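Wednesday, May 13, 2020
Posted by the day bench, Irnside prep kitchen

Ticket 1617: Arm stops partway through table reset, cup station
Status: resolved, leaving open for comments until June
Site: Irnside
System: Climis table reset cell, Drindell scheduler

Reported problem

The arm picks up, lifts a little, and then waits. No alarm on the panel, no message in the scheduler, just a very patient arm. If you press resume it sometimes finishes the move and sometimes sits there again. First noticed by the early crew, who wrote it on the whiteboard as "arm is thinking." It happens mostly at the cup station and once at the plate rack.

I'm writing this one up long because three of us worked on it across two shifts and we learned a lot about the cell doing it. Also, the people who run the bench now are the same people who used to reset these tables by hand, and several asked for notes they could follow without the Szulc manual open beside them. So this is for you!

What we checked first

Power and air were fine. Emergency stop not pressed, gate closed, both readings normal on the panel. We restarted the scheduler and ran the reset from the top with the usual training layout. It stopped on the fourth pick.

Restarted again, same layout, and it went clean all the way through. Of course it did. We ran it until it failed, and it failed at the cup station, same lift height as before.

We swapped the job order so the plates went first. The stop moved with the cup pick. That ruled out a timer, which had been my favorite theory for most of the morning, and I was a bit sorry to see it go.

Then the early crew lead suggested we stop clearing the table between tries and leave everything exactly where it stood when the arm paused. Great call. We had been tidying up out of habit, and we were tidying away the evidence. From that point on, nobody touched the table until the log had been saved.

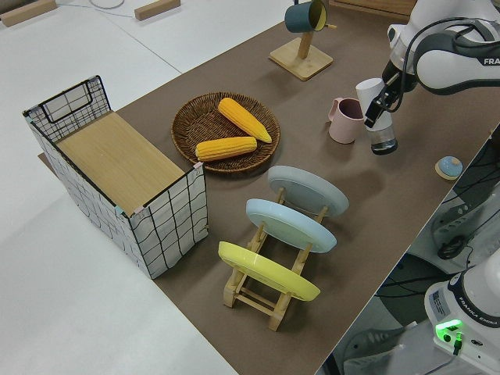
Cup station side of the table, with the corn tray and plate rack in place.

With the table left alone we could compare the log against what was on it. The scheduler thought the grip had never been confirmed. The fingers were closed on the part, and the cell was still waiting to hear that they were. So the arm lifted to its check height, asked "do I have it?", got no answer, and held. Nothing wrong with the motion at all.

What we found

The grip check compares finger width to a number stored for each item. Items with a wide size range get a loose number, items like cups get a tight one. Somebody (it was me) had copied the cup number over to the other tall items when we set up the new layout, to save typing. For some of them the fingers close just outside the allowed range. Depending on how the item is turned, the check passes or it doesn't. That explains why it came and went.

The plate rack stop was a separate thing. One plate entry still had the old item name from before the layout change. Renamed it and haven't seen that stop again.

What we changed

1. Re-measured finger width for every item in the layout, one at a time, with the arm in slow mode.
2. Put in separate numbers for every item instead of the shared one.
3. Turned on the hold message. The cell could show "grip not confirmed" all along, it was switched off at install. Now it comes up in big letters on the bench screen.
4. Fixed the plate name.

Test after the change: 100 resets, overnight and into the morning, no unexplained holds. There were 3 holds with the new message showing, all real ones where an item had been set down outside its spot. Bench person moved the item, pressed resume, done. That is exactly how it should go and I was grinning at the log.

If it happens on your shift

Leave the table as it is. Read the bench screen. If it says "grip not confirmed," look at what's in the fingers and compare it with the item name in the job list. If they match and the item looks straight, press resume once. If it holds a second time, save the log and call the day bench. Please don't change the width numbers at the panel, even if you're sure. Write your number on the sheet and we'll test it together.

Keep hands out of the cell until the gate light changes. Same rule as always.

Comments from the crew

Day bench, first comment: Since the cell came in, my job is maybe half watching and half figuring things out, and I want to say that the second half is fun. I used to go home with sore wrists from the reset line. Now I go home thinking about finger widths. I would like the watching part to be shorter, though. Can we get the hold message to sound a chime too? The screen is easy to miss from the sink side.

Reply: Yes, chime is in. Same tone as the oven timer was a bad idea for obvious reasons, so it's the lower one.

Night bench: The message is a huge help. Before this, a hold meant waiting for days to come in, and we'd end up doing the table by hand with the cell parked. I don't mind doing it by hand, I did it for years, but it's a strange feeling to work around a machine that looks fine. One request: we got less training time than the day crew on the panel. Could night get its own session instead of staying late for the day one?

Reply: Fair point, and it should have been set up that way from the start. Asked for a night session in June, paid time, at the start of shift. Will post it here when it's confirmed.

Early crew: Two things. The item list is in the order it was typed, which makes it slow to find anything. Could it go in the order of the table, left to right? And can the people who set the table have a say in the next layout? We know which things tip over.

Reply: List order is changed as of this morning. And yes please on the layout. You spotted the trick that solved this ticket, so I'd be silly to draw the next one alone. Bring your worst tippers to the bench and we'll try them in slow mode.

Day bench, second comment: Page 66 of the binder still has the old restart steps. I crossed them out in pen.

Reply: Thanks, new page is printed and in the tray.

Still open

Night training date. Backup copy of the width numbers, which at the moment live on the panel and on one sheet of paper taped inside the cabinet door. Asked Szulc if the hold message can be on by default for new cells, waiting to hear back.

Irnside bench support | Questions: use the ticket form or stop by the day bench | Copyright 2020 Irnside | Back to top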